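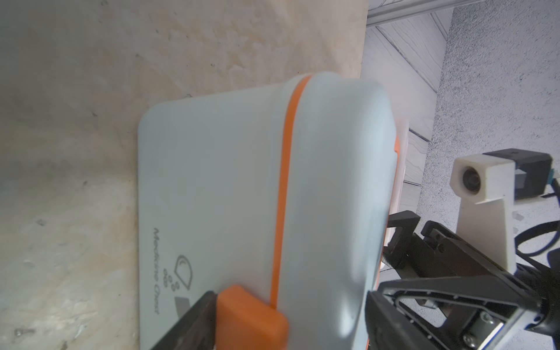
Cuadernos > Taller Groltia > Susutum > Botiquines y cajas

Cuaderno de taller, noviembre, después de comer

Sigo con los botiquines. La lista de la mañana decía «cerrar el tema cajas», y lo único que se ha cerrado de momento es la rosa, una vez, y mal. Apunto lo que hay antes de que Ward me cambie las cosas de estante.

El de las letras «Medicine Chest» se queda como referencia. Es blanco, con la banda naranja y el cierre naranja gordo, y tiene la virtud de que se ve desde la puerta. El texto, en cambio, va en un gris finito que a la luz del taller se lee si uno ya sabe lo que pone. Iona dice que es elegante. Le he contestado que la elegancia me importa poco cuando busco una tirita con la otra mano envuelta en papel de cocina.

Pesos en vacío, con la balanza buena: 391 gramos el naranja, 398 la caja rosa con su bandeja. Siete gramos de diferencia y media mañana de discusión sobre si la etiqueta del precio contaba. (La he quitado. Contaba poco.)

Pegas del naranja, por orden de enfado:
– El cierre pide un pulgar decidido. Para niños, bien; para Kai-wen con guantes, regular.
– Tumbado sobre la mesa ocupa menos de lo que parece, pero luego la tapa abre hacia donde quiere.
– El interior sin divisiones. Las vendas acaban debajo de todo, siempre.

Hashini propone guardar dentro solo lo de curas y sacar los medicamentos a otra caja. Me parece sensato y me fastidia no haberlo escrito yo primero.
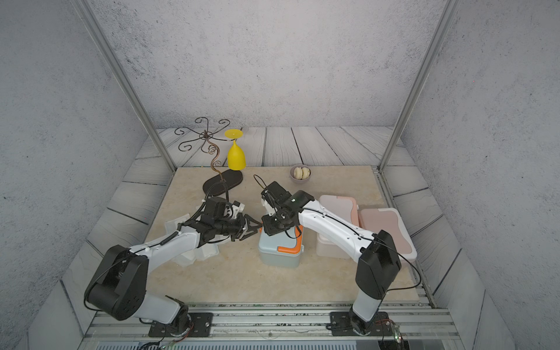 ¿Conviene guardar las pastillas fuera de su envase para que quepan mejor en el botiquín?
Es preferible dejarlas en su blíster y con el prospecto, aunque abulten. Fuera del envase se pierden la caducidad y el nombre, y a los tres meses solo queda una pastilla blanca y un debate.

Sigo con la rosa. La bandeja de compartimentos es lo mejor del invento y también lo que más guerra da, porque entra en la base con muy poca holgura. Si baja recta, se asienta. Si baja un poco de lado, se queda apoyada en una esquina con cara de haber llegado. Entonces pones la tapa, la tapa no ajusta, y le echas la culpa a la tapa. Ayane lo vio a la primera; yo a la cuarta.

Orden de montaje que propongo para la hoja:
1. Base abierta en el centro de la mesa.
2. Lo voluminoso al fondo (gasas, venda elástica, termómetro en su funda).
3. Bandeja, bajándola a nivel.
4. Lo pequeño en la bandeja, cuando ya está dentro. Ward la llena antes y luego barre.
5. Tapa.
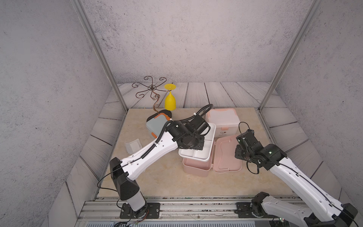
Caja rosa abierta, la bandeja inclinada sobre la base y la tapa al lado, con el interior hacia arriba.

Hice 30 cierres seguidos con la rosa y otros tantos con la naranja, por tener algo que poner en la tabla. La naranja, sin novedad. La rosa, bien salvo tres, los tres con la bandeja mal asentada. Kai-wen quería llegar a 33 «por si acaso» y no supo decir por si qué caso, así que los hizo él.

La de tapa rosa pálido y cuerpo blanco la dejo para otro día. Cabe mucho y por eso mismo acabará siendo el cajón de los cables.

Lo de los enganches me preocupa algo más. En la rosa el enganche sobresale del cuerpo, cómodo para abrir y perfecto para pillarse con la manga. He pedido a Jusport que nos diga si venden el cierre suelto como recambio. Contestaron enseguida, muy amables, para preguntarme qué es un cierre suelto.
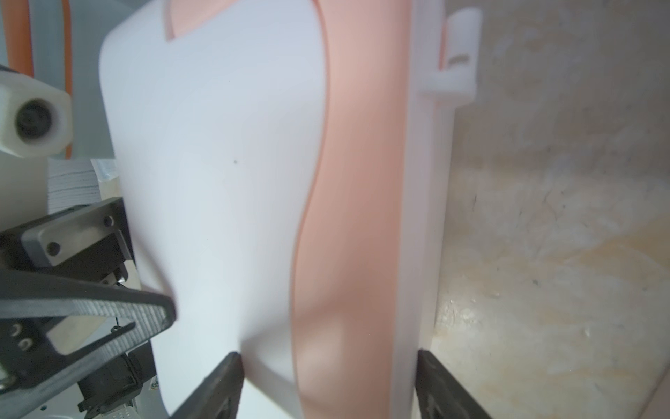 Blanco con panel rosa salmón; el enganche asoma arriba a la derecha.

Pendiente:
– Rotular las tapas. En negro y grande, lo siento, Iona.
– Buscar el sitio: el armario Munro queda alto para Ayane y el de abajo está al lado del radiador, mal sitio para pomadas.
– Revisar caducidades cuando esté todo repartido. En la caja vieja había un colirio con más antigüedad en el taller que yo.
– Preguntar a Hashini si las tijeras van en curas o en la bandeja. Si van en la bandeja, medirlas antes, que las largas no entran en diagonal ni rezando.
– Devolver la balanza a su sitio.

Entradas recientes
Etiquetas que no se despegan (y una que sí)
Estante de arriba: inventario con escalera
Cajas apilables, segunda ronda
Lo que había en el cajón de los cables

Taller Groltia · Cuaderno interno del proyecto Susutum · Contacto: mostrador del taller · Volver arriba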